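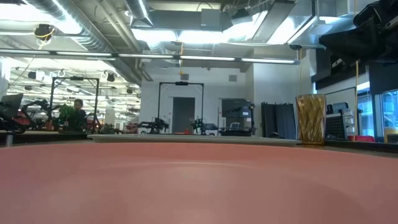
View over the pink bowl, low camera, lab behind

Pamodico Table Setting — README

Hi! If you found this folder on the club drive, you're probably either joining the project next term or looking for the episode count. The count is 3,404 usable episodes out of 3,536 recorded. The rest of this file is everything I wish I'd written down in December.

Pamodico is our two-arm table setting project. Two arms, one table, a pile of dishes, and a person teleoperating until their shoulders give up. We aimed for 3,000 episodes and then kept going, mostly so the harder tasks would have enough in them (the fork ones especially, ugh).

What's in the folder

episodes/ has one subfolder per recording, with video, joint positions and gripper state
tasks.txt has the 33 task sentences, one per line
rejects/ has everything I threw out, with a one-word reason in each name
tools/ has the player and the Butard converter, which is slow but works

Don't rename anything in episodes/. The converter reads the task number straight from the folder name and it gets very confused.
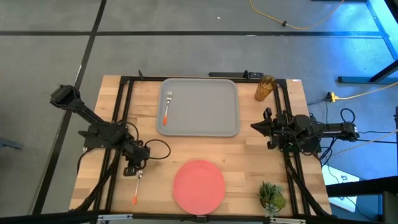 Skindent Robotics Club / Manipulation Team

The setup

The arms are mounted on opposite sides of a butcher-block table. The gray tray goes toward the far edge and the coral-red plate goes near the close one, but the smaller stuff moves between episodes. Forks go on the tray, off the tray, tilted, wherever. Same with the amber glass. The little succulent is a distractor and none of the task sentences mention it, so if your policy goes after the plant, you have my sympathy!

Both arms are recorded even when a task only needs one. We call them left and right as you see them from the near side of the table — please stick to that, the first batch had them swapped and I spent a whole evening fixing labels.

Known problems

Gripper state lags the video a little in the oldest recordings. I left it alone.
The patterned glass throws off our depth estimates, so treat depth as a rough guide for any glass task.
Daylight from the windows changes the colors over a long session. The Maldonado split keeps morning and evening recordings apart if you want to test for that.

Using it

Club members can train on anything in episodes/. Coursework is fine too, just put the project name in your report. If you record new episodes, add them at the end of the numbering and update the count at the top of this file. Please ask in the team channel before deleting anything, even from rejects/.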